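HSK 114 Household Practice
Handout 6: Resetting a Shared Living Room
Dallirham Institute of Home Studies
Instructor: Keisha Nguyen-Tran
Studio supervisor: Réjean Lavoie

Scope of this unit

Unit 6 covers the living room as a room that several people use in the course of a day for eating, resting, and storing things they have just carried in. Students should have completed Handout 5 (Kitchen Surfaces) before the studio session. The reading from Wibisono, chapter 3, is required. The chapter by Hafþórsson on textiles is optional for students who are not taking the December practical.

Terms used in class

Reset: the return of a room to an agreed starting state. A reset does not include deep cleaning.

Landing surface: any horizontal surface on which people set things down on the way through a room. Side tables, coffee tables, and the arms of sofas all qualify.

Stray: an item whose storage place is in another room. Plates and cups are the most common strays in a living room.

Resident: an item that belongs in the room, whether or not it is in its place at the moment.

Order of work

1. Remove strays first. Dishes go to the kitchen in one trip, on a tray where one is available. Food left on a plate is discarded or covered in the kitchen and never scraped in the living room.

2. Deal with clothing. Garments that are hanging may stay if the household has agreed to a hanging place in the room. Garments on seating are folded or taken to the bedroom or the laundry.

3. Dress the seating. Lift any throw completely off the sofa, shake it away from the tables, and lay it again from the back edge forward. Cushions go on last.

4. Clear and wipe the landing surfaces. Open trays and boxes are emptied, wiped inside, and put back only if they have an assigned use. Use a damp cloth on wood and dry it at once.

5. Set the window shades to the level posted in the studio.

The time allowed for the full sequence is 20 minutes. In the practical, 13 of these are reserved for steps 1 through 3.

Notes on tables

Round and oval tables collect items toward the middle, where they are harder to reach from a seated position. Students should wipe these tables from the center outward. A small table with slender legs must be lifted when it is moved, with one hand on each side of the top.

Studio room, Plosov Hall

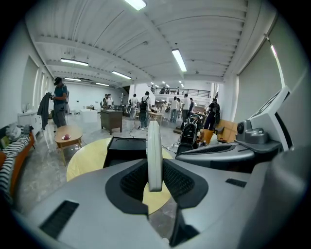

Page last changed: August 3, 2025, by Z. Girard

The sofa and its striped cloth are treated under step 3. The cloth covers only part of the orange upholstery, and the crumpled fabric at the upper end must be identified as stray or resident before any folding begins. The plate on the oval table falls under step 1, together with what is on it. The black open tray or box on the round pale-yellow surface is a step 4 item.

Written work

Submit a reset plan for one living room known to you, 300 words at most, with a sketch of the floor. Name each landing surface and state what may remain on it overnight. Plans are worth 56 points and are returned at the following studio session.

Questions about grading go to Zachary Girard at the course office.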